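Gripper Comparison Gallery: Tray Handling in Simulation

Gleice Siqueira, Undeck

In October we ran two parallel grippers against the same set of kitchen loads, all in Jangate, our rendering and physics front end. The Soltani is the shorter of the two and closes faster. The Skemar has more stroke and a softer force ramp. Arm model, controller gains and approach height were held constant. Only the gripper model and its contact parameters changed between batches. Each batch was 3,000 episodes, with backdrop, table texture and lighting drawn again for every episode.

1. Loaded tray, rear rim

A shallow metal-gray tray with a brown, lumpy food item covering most of it. The wrist points straight down and the two fingers are at the rear edge, overlapping the back of the load. Rim grasps were scored on tray tilt and on load shift, logged separately. 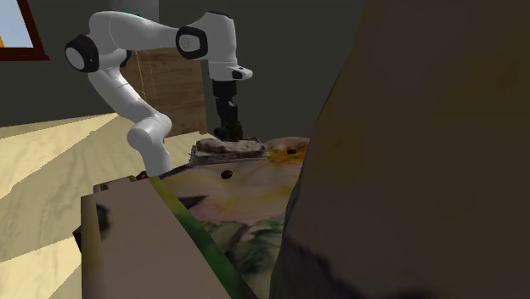

2. Notes on contact settings

Finger friction was the parameter that moved the scores most. At the default value the Soltani let the front of the tray sag during the lift, and raising the closing force made the load slide instead. We settled on a slower close and left the force alone. The Skemar needed no change to its close profile, but its longer fingers touched the load more often — a penalty in our scoring, though a small one.

3. Camera placement

The scene camera is moved in every episode, and large objects are allowed to stand close to the lens. We set the limit on blocked view at 71 percent and did not filter below that. Wrist camera results will go on a separate page.

4. Still open

Nine load shapes remain to be run with the Skemar. Controller logs for both batches are on the Undeck project share, under the Jangate folder.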